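Community room on Sindby Street gets a new floor and a big tidying

2020-01-22

The community room on Sindby Street is open again after the floor was changed and the furniture put back in its place. The work cost 3,000 euros, and most of this sum was collected by the neighbors last September at the book and cake sale. 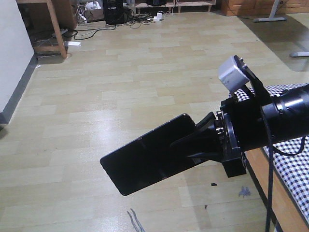
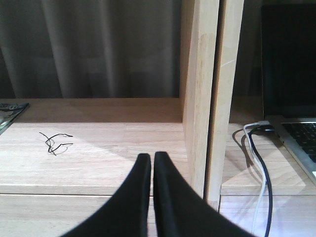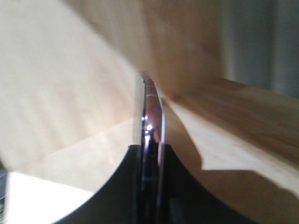
The room on Sindby Street during the tidying. First picture: the light floor and the low bench with the checkered cloth.

The old carpet was taken out before the holidays. Now there is a pale floor with a wood pattern, 47 square meters in total, delivered by the local shop Kovalchuk. "We wanted a floor that you can wipe after the children had their soup," says Roksolana Skoryk, who keeps the keys of the room. She adds that small marks will come anyway, and that a soft cloth with warm water is enough for most of them. Please do not use the strong cleaner from the yellow bottle - it leaves streaks.

The shelves took more time than the floor. Over the years many things were left there: single lids, bits of wire, old magazines, keys without a lock. The books were also counted, and the result is 556, of which 392 stay in the room. The others went to the reading corner in Mornon, where they were received with pleasure.

Zoriana Nechyporuk, who leads the sewing group, asks everyone to look in the box of found things next to the entrance. It contains gloves, two umbrellas and a child's scarf. What is not picked up until the end of the month will be given to the Rarkus second-hand shop.

The sewing group and the children's lunch continue at the usual hours. Outdoor shoes should be left in the corridor, and who wants to bring indoor slippers can keep them on the lower shelf by the door.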